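The gray grippers have moved in next to my desk, and I have thoughts
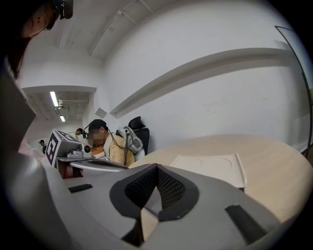
Our corner of the second floor, tray on the table and everybody busy.

Filed under: Shop Floor Diary, Automation, Work Life

I've been meaning to write this since August, when my job at Egilsson stopped being mostly packing and started being mostly showing. I still get asked at family dinners what I do all day, and the answer takes longer than it used to, so now I can just send people a link!

For anyone new to the blog: Egilsson packs and ships kits. Repair kits, sample kits, starter kits for people who have just bought some piece of equipment and need the small parts that go with it. For years I stood at a bench, pulled a tray toward me, filled it, checked it, pushed it on. A good shift for me was 561 trays. I know that number because it was my best one, and I wrote it on a sticky note that lived on my locker until the glue gave up.

Then the company signed up with Pukau, who are building the arms that will take over the plainest part of that line. And the arms have to learn the work from somebody. So seven of us came up from the floor to do the same motions we've always done, with a gripper in hand, over and over, while everything gets recorded. You hold the body of the thing, you reach, you close, you lift, you set down. There's a head-mounted piece that goes with it, and cables, and by lunch your hair has given up completely.

I was ready to hate it. I'd like that on the record, because my coworkers remember me complaining on the stairs the first morning. But I love it, and I've been trying to work out why.

Part of it is that I finally got to find out what I know. I could always pack a tray fast, but I couldn't have told you how. The first week, the woman running our sessions asked me why I turned my wrist before letting go of a washer, and I said I didn't turn my wrist. She played it back. I turn my wrist! Every single time! It settles the washer flat so it doesn't roll up against the side of the well. I have been doing that for years and had never once noticed. Now there's a line about it in the notes everyone uses, and two of the newer people tell me it helped them on the regular line too.

The other part is sitting down. Downstairs you stand, full stop. Up here there are real office chairs with tall mesh backs, and a table at a height a human being might choose, and when you need to put your head down and fiddle with something for ten minutes, you can. My knees noticed before I did. I used to come home and go straight to the couch, and last month I came home and repotted all my tomatoes (they were well past needing it, but still).

Now the harder stuff, because I don't want this to read like a brochure.

The line downstairs is going to change. We were told so plainly at the start, and I appreciated that. There are 46 of us on packing across all shifts, and the plan is that the arms take the single-item trays, meaning the ones where it's the same part in the same well all night long. The mixed kits stay with people, at least as far ahead as anyone is willing to talk about. So do inspection and the returns bench. Management says no layoffs from this phase, with people moving over as others retire or leave. I believe they mean it. I also asked what "this phase" means and got a slightly long answer, so I'm going to keep asking.

Some folks on the floor are not thrilled with those of us who came upstairs. I get it. One of my oldest friends there told me I was training my replacement, and we had a pretty tense coffee over that. What I told her was that somebody was going to teach the thing, and I wanted it taught by people who know that the small bags stick together on humid days and that the tray with the two round wells catches your sleeve if you come at it from the right. She thought about it. She has since put her name down for the next group, so we'll see how our coffees go when she's wearing the headset herself.

What I would push for, if your workplace is about to do something similar:

Get the pay question settled before anybody picks up a gripper. We got a bump to a different grade for as long as we do sessions, and it took three meetings. The company down the road, Flutitz, did it the other way around and they're still arguing.

Ask who sees the recordings and how long they're kept. We have that in writing now. We didn't on day one, and I wish we had.

Ask for breaks that are longer than you think you need. Packing is tiring in the feet and back. Sessions are tiring in the hand and in the head, because you can't drift off. I used to plan whole vacations in my mind while filling trays. Up here, if I start thinking about the beach, my reaches go sloppy and I have to do them again.

And ask to see the arm! They took us over to the Wovis building to watch an early one run, and that was the best afternoon I've had at work in ages. It picked up a washer, carried it over, paused, and turned. That little turn. I made a noise out loud and everyone looked at me. Then it missed the next one completely and pushed it off the table, and we all cheered for that as well.

I don't know what the bench will look like in a few years. I've asked to be considered for the job of looking after the arms once they're installed, clearing jams and checking their work, and there's a course for it that I start soon. Evenings, 6:30, with homework. I haven't had homework in a very long time and I bought myself a ridiculous amount of stationery.

If you've done this kind of session work somewhere else, please leave a comment. I especially want to hear how you deal with the hand cramps, since the stretch they gave us does nothing for my thumb.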